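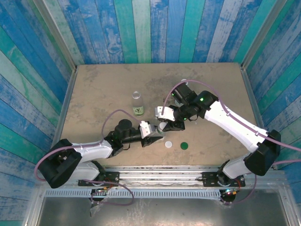
Posted by Tibor Fodor, December

Hi all,

Big thanks to everyone who answered my question about cable routing on the two-arm cell. I finally had a free evening and redid the whole right side, and I'm thrilled with how it moves now! For the archive, here is what Fotis Vasilakis wrote earlier in the thread:

> Give the wrist cable a high, loose arc and tie it down only along the
> upper link. If you strap it tight at both ends it will pull on the
> connector every time the wrist rolls. Leave slack at the shoulder too,
> more than looks tidy.
> Fotis

I followed that nearly to the letter. The old run was strapped at the wrist and again right at the elbow, and at full reach the wrist motor kept dropping off the bus. The counter in the log had reached 391 dropped packets before I gave up and got the cutters out. With the long arc I ran 500 wrist rolls overnight and got zero drops — I checked the log twice because I didn't believe it.

While the arm was powered down I also did the following:

- Took the mounting plate off the front rail, cleaned under it and retightened the bolts in a cross pattern. One had backed out by most of a turn.
- Re-zeroed the wrist roll. The encoder offset is now 199, and I wrote it on tape inside the spare parts drawer where I'll find it again.
- Went over the textured faces of the fingers with a dry nylon brush. No solvent! I softened a set that way last spring and they never gripped right again.
- Moved the notes for the cell into the Prikley folder, so please stop editing the copy under Simon.

After all that I went back to the bottle handling routine, which is my favorite thing to tune on this cell. Wide opening first, then a slow close, and I lowered the closing current a little so a thin-walled bottle doesn't get squashed.

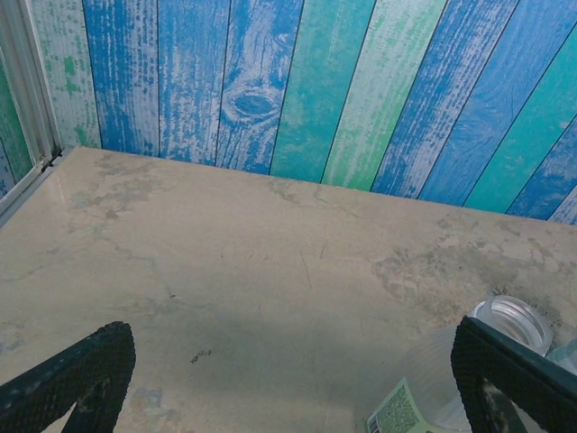

Tímea Illés wrote back that she would check the finger screws before lowering the current any further, as a loose finger on her cell had looked just like a weak grip for weeks. Good call, and I'm doing mine tomorrow — torque wrench is already on the bench.

One open question for the list: does anybody have a favorite sleeve for the stretch between shoulder and wrist? I tried spiral wrap and it snagged. Braided seems nicer but I hate threading it with the connectors on.

Happy tinkering,
Tibor

Caltance list archive | Contact the list owner | © Caltance | Back to top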